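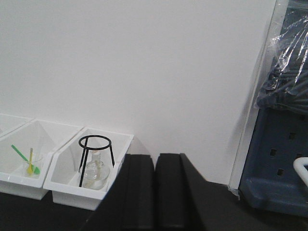

Sølve Forsberg objeta que la prueba de la sal no vale para nada si no se controla la temperatura, y que un higrómetro que marca 75 en la cocina puede marcar otra cosa en el trastero con la misma bolsa y la misma sal. Lo dejó escrito en la entrada anterior y merece respuesta larga.

Tiene razón en la segunda parte. En la primera, menos. Una disolución saturada de cloruro sódico mantiene sobre ella una humedad relativa próxima al 75 %, y ese valor apenas se mueve entre 15 y 30 °C. Lo que sí se mueve es el sensor. Los capacitivos baratos compensan mal la temperatura y, si la bolsa se traslada de una habitación a otra, el termómetro interno tarda en alcanzar al aire que lo rodea. La lectura de esos primeros minutos no sirve.

El procedimiento que uso es el de siempre. Sal común sin antiapelmazante, agua destilada gota a gota hasta obtener una pasta con grano visible, recipiente pequeño, bolsa con cierre y el higrómetro dentro sin tocar la pasta. Si queda líquido por encima todavía vale, mientras haya sal sin disolver en el fondo. Si toda la sal desaparece, la disolución ya no está saturada y el punto fijo se pierde.

Tiempo de espera: doce horas como mínimo. Yo dejo veinticuatro.

Para el segundo punto empleo carbonato potásico, que a 20 °C da un 43 %. Con un solo punto se corrige el desplazamiento, pero la pendiente queda sin comprobar, y en un estuche de guitarra interesa más la zona de 40 a 50 que la de 75. El Nusow del salón marcaba 44 con carbonato y 78 con sal. Es decir, casi correcto abajo y tres puntos alto arriba. Quien lo hubiera ajustado solo con sal lo tendría ahora leyendo 41 donde hay 43.

El Eglītis, de cabello, es otra historia. Llevaba 267 días sin regenerar y se había quedado perezoso -- subía bien, bajaba tarde. Lo envolví en un paño húmedo una hora, lo dejé secar al aire y repetí las dos pruebas. La histéresis bajó a 2 puntos, suficiente para un instrumento de aguja.

Sobre el Jadwood no doy cifras. No admite ajuste y la pila estaba baja cuando hice la serie. Lo repetiré con pila nueva.

Una nota de manejo: el carbonato potásico es irritante y la pasta trepa por las paredes del recipiente con los días. Conviene llenarlo poco. La cubeta vieja de Fatstead que usaba antes tenía el borde demasiado bajo y acabé con costra blanca en los contactos de un sensor, que hubo que tirar.

Apunto las correcciones con rotulador en la tapa trasera de cada aparato, con signo y punto de medida.

23 de noviembre de 2019

Entradas relacionadas
Sal gruesa o sal fina en la prueba del 75 %
Regenerar un higrómetro de cabello
Humedad en estuches: registros de noviembre
Punto de rocío sin tablas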